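Two hundred runs and a stop that didn't stop

I spent most of February on a bug in the navigation stack for Lurkora, our indoor fetch robot, and I said I would write it up once we understood it. We mostly do now. It is a safety bug, and it sat in our code for a long time before it showed up in a form anyone could see.

Some background for people who haven't read the older posts. Lurkora is a wheeled base with one arm. It drives around a home, picks up small things and brings them to a person. Before any change goes onto the physical robot it has to pass a batch of 200 runs in simulation, in a set of furnished houses. The house in this post is one we use a lot. It has a big dining table with chairs on all sides, and tile on the kitchen side with an open doorway and a refrigerator.

The failure first turned up as a number. Orvokki Oksanen had merged a new costmap update, and the overnight batch came back with 9 failed runs. We normally allow one or two, and they are usually dropped objects. These were all collisions. The robot had driven its base into a chair leg and kept pushing. In the worst run it pushed for 1,128 control ticks before the run timed out.

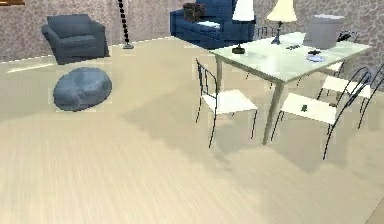 Chair legs are hard for this kind of robot, and we knew that. A thin metal leg returns very few lidar points, and at some angles it returns none. We cover for it with the depth camera, which marks the legs when the robot is close, and with a bumper check that is supposed to cut the drive if the base meets resistance. So there were two separate questions. Why did it hit the chair, and why didn't it stop?

The first question took an afternoon. Orvokki's change cleared old obstacles from the map faster, to fix a complaint about the robot refusing to go through places where someone had just been standing. With the faster clearing, a leg seen by the depth camera was wiped from the map as soon as the robot turned and the camera lost it. The lidar then swept the same area, saw nothing, and confirmed that it was free. The planner drew a path straight past the table, across the spot where the leg was. She had a fix for that before dinner. Obstacles marked by the depth camera can now only be cleared by the depth camera.

I was tempted to leave it there, because the batch went green again. Graham Hulme objected. He pointed out that the new map code had only changed how often we hit things. The stop was supposed to work no matter how bad the map was, and it had failed in all 9 runs.

He was right, and that question took the next two weeks.

The bumper check runs in its own process. It compares the commanded wheel speed with the measured speed, and if they disagree for 20 ticks in a row it latches a stop. I wrote it, and I tested it at the time by driving the robot into a wall. It worked every time against a wall.

So I went back to walls. I set up straight approaches on the kitchen side of the house, where the floor is clear and there is plenty of distance to get up to speed, and drove at the dark wall and then at the refrigerator. It stopped correctly every time. I tried different speeds and different angles. I tried clipping the door frame with one side of the base, and it stopped there as well.

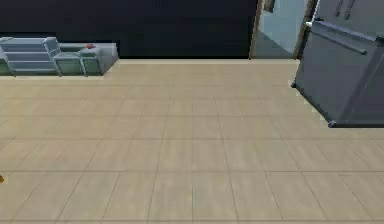 What I should have noticed earlier is that none of those things move. A wall holds the base still, so the measured speed drops to zero and stays there. A chair slides. The base pushes, the chair sticks, the chair slips a little, and the wheels turn for a moment. Every time the wheels turned, the measured speed came back up near the commanded speed for a tick or two, and my counter went back to zero. The robot could push a chair across the room and never get to 20 bad ticks in a row.

The logs show this clearly once you plot the counter. It climbs to 14 or so, drops, climbs, drops, and does that until the run times out. I had looked at those logs before without plotting that value, as I assumed the counter was fine.

There was a second problem under the first one. When the planner sees slow progress it raises the commanded speed a little to get over things like rug edges. Helmi Peltonen added that for the Skadico trial and it does its job. With a chair in the way it meant the robot pushed harder the longer it was stuck. Each piece had been reviewed and tested separately. We had no test with both of them and a movable object.

We then had to ask whether it had happened on hardware. Raimo Vuorinen went through the logs from the unit at the Naveck office and found one case. The robot had pushed a chair a short distance and then got free by itself. The run was recorded as a success, so it was never reviewed. No one was near it. I don't take much comfort from that, as the same thing could have been a person's foot.

We parked both physical units that day and they stayed parked until the fix was through review.

The fix has three changes. The counter no longer resets to zero on one good tick. It now leaks down slowly, so short slips don't erase the history. The speed boost is disabled whenever the counter is above a low threshold. And there is a hard limit on motor current that latches a stop by itself, in the motor controller, without asking my process anything. The last one should have been there from the beginning. Sointu Rantala asked for it in a design review a year ago and I argued that the software check was enough.

I have also changed the test houses. Furniture used to be fixed in place in about half of them to make the physics cheaper. All chairs can move now, and a set of runs starts the robot with a deliberately wrong map so that it will hit something.
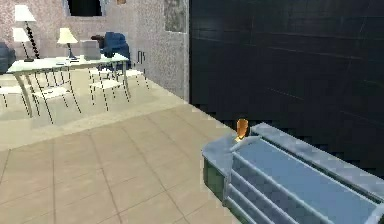

Helmi Peltonen

The first full batch with the new checks had no long pushes. There were still contacts, which is expected with a wrong map, and each one ended in a latched stop. We got a few false stops too, mostly when the base crossed from one floor surface to another, and I am still tuning the leak rate for those. I would like to get them down without touching the current limit.

One thing is still open. After a latched stop the robot needs a person to release it, and if it has stopped in a doorway it is blocking the way. Graham wants it to back up a short distance by itself. I don't want it to move at all after a contact until somebody has looked at it. For now it stays where it is, and the release procedure is on the card taped to each unit.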